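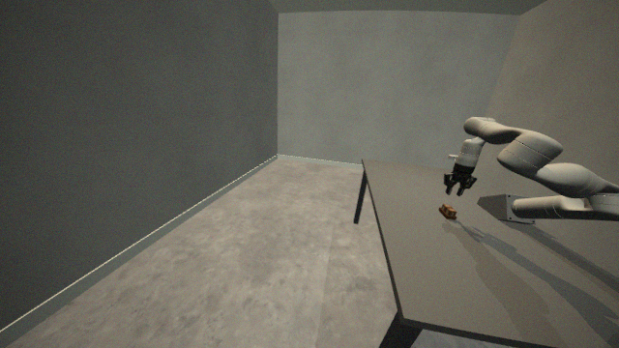 What is in the Femdale Lost Property Ledger?

Every item handed in to the lost property window at the Femdale bus depot and written down by a clerk, for as long as clerks wrote things down. There are 445 entries, typed up from four bound books that turned up in a filing cabinet labeled TIRES.

femdale-lost-property

A README, a data card, and an apology to anyone who left a trombone mouthpiece on the Munberg bus.

Last updated: 23 Nov 2018
Maintainer: Naheed Soomro

Why this exists

I went to the depot to ask for a hat. They did not have the hat. They did have the books, and the man at the window let me sit on an upturned crate and read them until closing, at which point I was asked either to leave or to become an entry. I came back with a scanner and a thermos.

Lost property records are usually thrown out with the property. People who study household goods, handwriting, public transit or human carelessness may find some use for these. I mostly find them soothing.

Files

ledger.csv has one row per entry, cleaned up as described below.
ledger_raw.csv has the same rows exactly as the clerks wrote them, with their spelling, their crossings-out and their opinions.

If the two files disagree, believe the raw one. It was there.

Columns

entry_id: My own numbering. The clerks numbered their entries too, but started over whenever they changed pens.

book: Which of the four ledgers the entry comes from. Book 3 was at some point used as a doorstop and has the corner to prove it.

page: Page number within the book. Pages run to 72 in each book, which was how they came from the stationer. Book 4 stops well before that, in the middle of a page, after an entry for a single oven mitt.

route: The route on which the item was found. Usually Munberg or Warraich. "The other one" occurs often and I have left it alone. There was a third route at various times, and asking people in Femdale which one it was starts an argument.

item: What the clerk said it was.

item_group: What I decided it was. See Grouping.

condition: Free text. Common values are "fair", "poor" and "wet". One clerk graded umbrellas the way a disappointed teacher grades essays, and I recommend sorting by this column if you have had a long day.

claimed: yes, no or disputed. Blank means the clerk did not say.

remarks: Anything else. This is the column you came for, even if you don't know it yet.

How the typing was done

I scanned each book, ran the scans through Farus, and then typed the whole thing out by hand. Farus is a perfectly decent program for reading print. It looked at the handwriting in Book 2 and returned a long row of commas. I kept the scans and dropped the commas.

Each page was typed once, left to sit, and then read back aloud against the scan. Reading aloud catches a lot of mistakes. It also means that everyone in my house knows more than they wanted to about glove turnover on the Warraich route.

Where a word could not be read, the cleaned file has [unclear]. Where a word could be read but I wished it couldn't, it stays in.

Grouping

The item_group column is the weakest part of this dataset, and you should feel free to throw it out and make your own. The groups are: clothing, umbrellas, bags, books and papers, food, tools, toys, instruments and parts of instruments, teeth, and other.

Umbrellas have their own group out of respect. Teeth have their own group after a long argument with myself over whether dentures are clothing. You put them on in the morning, I said. You take them off at night. I lost.

"Half a wedding cake (top half)" is filed under food. The person who claimed it said it was an heirloom. The clerk wrote "allowed" and underlined it so hard that the pen went through to the next page, where it looks like a minus sign in front of a scarf. The scarf has been corrected.

Known problems

Dates are a mess. Some clerks wrote the full date, some wrote the weekday, and one wrote "June" at the top of a page and let it stand for what seems to have been a good long stretch of the year. I have left dates out of the cleaned file entirely. They are in the raw file, under remarks, where they can do less harm.

The same item can appear more than once. A brown suitcase was handed in, claimed, lost again and handed in by the person who had claimed it, who then said it wasn't theirs. I count each of these as a separate entry. Treat "445 entries" as 445 acts of writing something down, and you will be on safe ground.

Money is missing. Cash was kept in a different book, and the different book is, of course, lost.

The claimed column leans toward no. Some clerks only remembered to update it when the owner was pleasant. If you are planning to work out how honest or forgetful the people of Femdale are, please work out something else.

Privacy

Names of owners and finders have been removed from both files and replaced with [name]. So have street addresses and, in one case, a very detailed description of a man's walk. The clerks are identified by letter, in the order they first appear. Clerk B had lovely handwriting. Clerk D had a cold, and recorded it.

If you recognize a relative in the remarks and would like the entry taken out, write to me and it goes. I won't ask how you recognized them.

What it is good for

Counting gloves. Teaching beginners how to clean a text column without crying. Settling whether people lose more on the way into town or on the way out (the route column doesn't record direction, so you will not settle it, but the discussion passes an afternoon). Local history displays. Finding out what things used to be called: there are more words for a cloth bag in here than I knew the language had.

What it is not good for

Prices. Weather, despite the umbrellas. Anything that needs the word "significant". Finding my hat.

Using it

The files are plain text with commas between the fields and quotation marks around anything a clerk got carried away with. Any spreadsheet will open them. If yours turns the page numbers into dates, you have my sympathy and I can't help you.

You may copy, share, change and print the data as long as you say where it came from. If you print it, Book 2 looks best on cream paper.

Corrections

Please send the entry_id, what it says, and what you think it should say. I check every suggestion against the scan. Most of the ones so far concern the spelling of "galoshes", on which the clerks never reached a settlement, and which I am not going to reopen.

Comments

busride_bev
My aunt worked that window! She would never have written "wet" though, she'd have written "damp", she was very particular. Is there a clerk who says damp?

Naheed Soomro
Clerk C. Damp throughout. Please tell me everything about her.

oldmapfan
The third route was Farus Road and anyone who tells you different moved here later.

tuppence
It was never Farus Road. Also, is the reading program named after the road?

Naheed Soomro
No relation as far as I know. I asked for no route arguments and will now lock myself out of my own comments.

gravelpit
Opened the file to look for gloves, have been reading the remarks for two hours. Entry for the birdcage: "empty, door open, did not pursue." Thank you for typing this up.

m_and_m_hardware
What happened to the oven mitt?

Naheed Soomro
Claimed is blank.

Contact: Naheed Soomro, care of the depot window, Femdale | Text and data free to reuse with credit | Back to top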